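Using a Double Sink Well: Racks, Rinsing and the Counter Around It

By Tegan Tomoana
Kundemville Household Notes, tip sheet 813
Updated 21 September 2026

A double sink gives you two places to work, and in most kitchens one of them fills up with yesterday's cups. The tips on this page are for a sink set into a counter, with a wire rack that rests on the rim and a dishwasher nearby. Most of them also work with a single sink and a plastic tub.

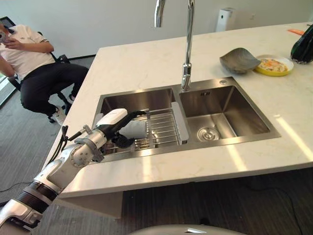
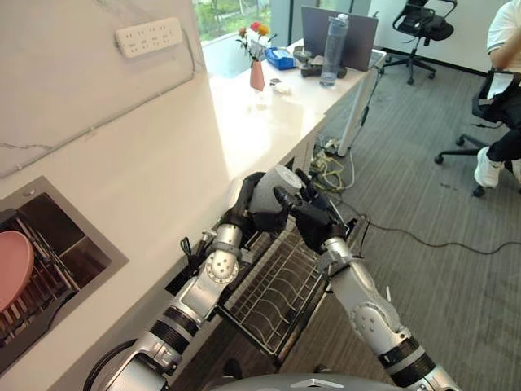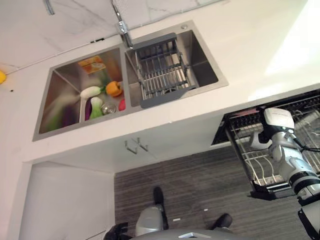

Give each basin one job

Pick one basin for washing and the other for rinsing and draining, and keep it that way. If your basins are different sizes, wash in the larger one. Pots and baking sheets need the room, and the small side is enough for rinsing plates one at a time.

When you are cooking and have nothing to wash yet, the washing basin can hold vegetables waiting for a rinse. Clean it first with dish soap and hot water. Put small things in a bowl inside the basin so they don't roll to the drain. Root vegetables go in first and get scrubbed first, because the soil they leave should be gone before salad greens touch the metal.

Do not rinse raw chicken in either basin. It spreads juice over the rim, the faucet and whatever is on the rack.

Choosing a rack that spans the basin

An over-the-sink rack saves counter space and lets the water fall where it belongs. Before buying one, measure the basin from outside rim to outside rim, front to back and side to side. Then measure again at the corners, since many sinks are rounded there and a rack that fits the middle will slip at the ends.

Things to check:

The arms should rest at least 2 centimeters onto the rim on both sides.

Adjustable arms should be stiff to pull. Loose ones creep inward under a stack of plates and drop the load into the sink.

Rubber or silicone sleeves on the arms keep the rack from sliding and protect the counter. Replace them when they split. The Hadel rack I have used for years takes ordinary aquarium tubing, cut to length.

Wires should be close enough together that a fork doesn't fall through. If yours aren't, stand a jar at one end for flatware.

Roll-up racks are easier to store but hold plates flat, so they drain slowly. Racks with slots hold plates upright and dry them faster. If you have room in a cabinet for only one, get the slotted kind.

Loading the rack

Glasses go on first, upside down and tilted a little so air gets under the rim. Plates come next, all facing the same way, with a gap between each pair. Bowls lean against one another at an angle. Heavy pans should not go on a rack that spans a basin. Dry those by hand and put them away.

Mugs and tumblers with a deep foot hold a ring of water on the bottom when they are turned over. Wipe the ring with a corner of the towel before you turn the mug upright, or it runs down your sleeve.

Knives never go in the rack with the point up. Wash them singly, dry them and return them to the block.

A wet dishcloth can be laid over an empty rack to dry, spread out flat. Folded in half it will still be damp in the morning. Don't leave it over clean dishes.

Cloths and sponges

Change the dishcloth every day. Put the used ones in a dry basket until wash day, and make sure they are dry before they go in, or they will sour the rest. Wash them hot, without fabric softener, which leaves a film that stops the cloth from taking up water.

Keep one color of cloth for dishes and another for counters. White for dishes is handy, as you can see when it needs bleaching.

Sponges last about a week in a busy kitchen. Squeeze them out and stand them on edge after use.

Cleaning the steel

Stainless steel scratches along the grain and shows it less if you always rub the same way. Look closely to find the direction before you start. It usually runs the long way of the basin.

For everyday cleaning, use dish soap and a soft cloth, rinse, and dry. Drying is the step that prevents white spots. For a dull basin, sprinkle baking soda on the wet steel, rub with the grain, leave it a few minutes and rinse well. For hard water marks at the base of the faucet, soak a paper towel in white vinegar, wrap it around the base for ten minutes, then rinse thoroughly. Keep the vinegar off natural marble. It etches the polish, and the mark can only be removed by repolishing. If you are not sure whether your counter is stone or a look-alike, treat it as stone.

Lift the drain strainer out once a week and scrub both sides with an old toothbrush. Do the overflow opening too, if your sink has one. Some 100 milliliters of hot soapy water poured slowly through it with a small funnel will clear most of the smell.

Clean the rack itself when you do the strainer. The place where the wires meet the frame collects a brown line. A toothbrush and baking soda will take it off if it is only scale. If the coating has come away and the wire is rusting, the rack is finished.

The dishwasher next to the sink

Having the dishwasher beside the sink is convenient, but the open door blocks the cabinet and catches shins. Scrape and stack everything on the counter first, grouped the way it will be loaded, then open the door once and fill it.

Empty the bottom rack before the top. Water sits in the hollows of upturned cups, and pulling out the top rack first tips it over the dry plates underneath.

Check the tines now and then. Where the coating has worn through, the bare wire leaves rust marks on china. Wattimena sells a touch-up paint for this, and little vinyl caps fit over the tips. Do this on a fully dry rack and leave it for the time given on the package.

Plastic bowls and lids go on top, away from the heating element. Anything light should be wedged under a tine or it will flip and fill with dirty water.

The counter around the sink

Keep the strip along the front edge clear. It gets wet every time the sink is used, and things set down there are the ones that get knocked to the floor.

Electrical outlets and power strips need to stay well away from splashes. Run cords along the wall and never across the basin. Unplug small appliances before you wipe near them. If a strip has to be used in a kitchen, mount it high and dry, don't plug heating appliances into it, and ask an electrician about adding a proper outlet.

Flowers on a kitchen counter do best at the end away from the stove. Change the water every 2 days and rinse the vase each time. Tissue boxes and paper towels belong at that end as well.

A short evening routine

1. Scrape plates and load what goes in the dishwasher.
2. Wash the rest, glasses first and greasy pans last.
3. Rinse both basins and wipe them dry.
4. Put away whatever has drained on the rack.
5. Hang up the cloth.

With a family of four it takes me 3 songs on the radio, longer in December when the roasting pans come out.

Reader tip

Alia writes that she keeps a flat tray under her rack when she needs both basins for washing. Slide it out, tip the water down the drain and put it back. A baking sheet with a low rim will do.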